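Workshop notebook – Plalilby bench, January

Started just after nine. Hamisi had already cleared the white table. The job for today was the courtyard layout for the Jidadgate model, which we have been putting off until the sorting was finished. The sorting is finished, more or less. Final tally in the stock book is 1,379 pieces, of which 227 are grey wall pieces of one length or another. The odd ones with tooth marks have gone in the Khương tin and don't count.

Spent the first half hour wiping down the baseplate. Dust gets between the studs and a dry cloth only pushes it along. A soft paintbrush does it, then a barely damp cloth. Left it to air while I looked for the darker grey bricks, which somebody had put back with the light ones. They look the same under the lamp and quite different by the window.

Courtyard walls are dark grey, low, laid straight on the plate. The long side at the bottom is two lengths joined and they don't line up, there's a small step in the middle. I left it. There is a gap in the top wall before the corner piece, and that will do for the gate. Colours inside are only for marking places: ten square bricks, white for the middle, the others in arms going out from it. Three red, two green, two blue, one each of black, yellow and white. The white one is a bit worn on top.

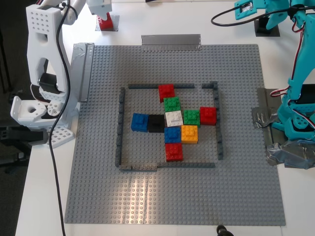
Vy Hoàng: I'd move the gate to the middle of the top wall. At the corner everyone coming in has to walk round the whole cross to get to the far side. Also please decide what yellow means before we write the key, last time it meant two things.

Fair point on the yellow. For now it means the well. The gate stays at the corner until Quang has looked at his old sketch, as I'm fairly sure he drew it there on purpose. If the sketch says middle, it's a matter of lifting the top wall and shifting it along, five minutes.

Spacing notes, so I don't work it out again:
– the cross sits slightly right of centre inside the walls. Fine for the moment. There has to be room on the left for the steps.
– top red is nearly touching the wall. Needs at least one clear row of studs or you can't get a fingernail in to lift it.
– yellow is tucked in beside the lower blue, under the right-hand green. Leave.

After tea went on to stacking. The towers have to be built up from single bricks and pressed down hard at every level, otherwise they lean. Black on top of everything, that was agreed in the Clukach notes, though I would have gone for red. Tall stacks should be held low down when pressing the next one on. Hold them at the top and the bottom joint opens up.

Hòa asked about glue. No glue. We want all of it back in the trays afterwards. 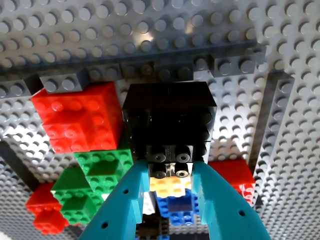
Left to do

Key for the colours, one page, with yellow on it once.
Ask Quang for the sketch.
Split the grey tray into dark and light, by the window, not under the lamp. Thulani says he'll do it if someone finds him a second tray.
Order more square bricks. We have 97 and the full layout wants more than that – work out how many before ordering.
Paintbrush goes back in the drawer with the cloths.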